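What I Got Rid of Before the Move

3 min read

We gave up the house in March and moved to a two-bedroom apartment on the other side of town. The movers, a small outfit called Furnilent, charged by the truckload, and the first quote was for 2 trucks. I decided we would fit into one.

I started with the garage, which was a mistake. Everything in a garage is either heavy or has a screw missing, and I spent a whole weekend on it and had three boxes to show for my trouble. If I did it over I would begin with clothes. They go fast, they weigh little, and you find out early how strict you are going to be.

Clothes

My rule was simple. If I hadn't worn it last winter or last summer, it went. Coats were easy. Work shirts were easy too, now that I'm home most days. I ended up with 14 bags for the thrift store, and the woman at the donation door asked if I was closing a shop.

Hats gave me more trouble than anything with sleeves. I don't think of myself as a person who owns hats, but they came out of the hall closet, the car and two different gym bags. The brims fade and go a bit fuzzy and I like them better that way. I kept more caps than the rule allowed.

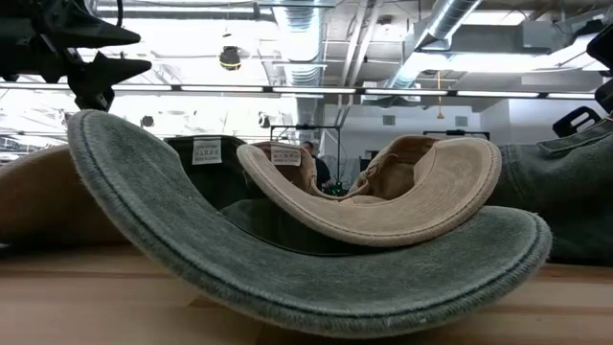
Paper

Paper took the longest. I had tax returns going back further than anyone could want, plus the manuals for appliances we no longer own. My neighbor Tamara Nedelcu lent me her shredder and warned me to let it cool down between batches. I did not let it cool down, and it quit on me twice.

I kept the house documents, medical records and one folder of letters. Everything else was shredded or recycled. I thought about scanning the photos and got as far as pricing it. The shop wanted $375 for the lot, so the photos came with us in a shoebox.

Furniture

The dining table went to Cornel Buzatu, who used to work with my husband and has four kids. He came for it at 7 in the morning with a borrowed trailer. The bookcases sold online in a day. The couch did not sell at all, and we paid to have it hauled off.

We made it into one truck, with the lamps and the plants in the back seat of the car — and a bag of coat hangers on my lap. There are still boxes in the bedroom I haven't opened. The one marked KITCHEN MISC has been holding up the printer for weeks, and I couldn't tell you what's in it.

6 comments | 11 shares

Print this post | E-mail this post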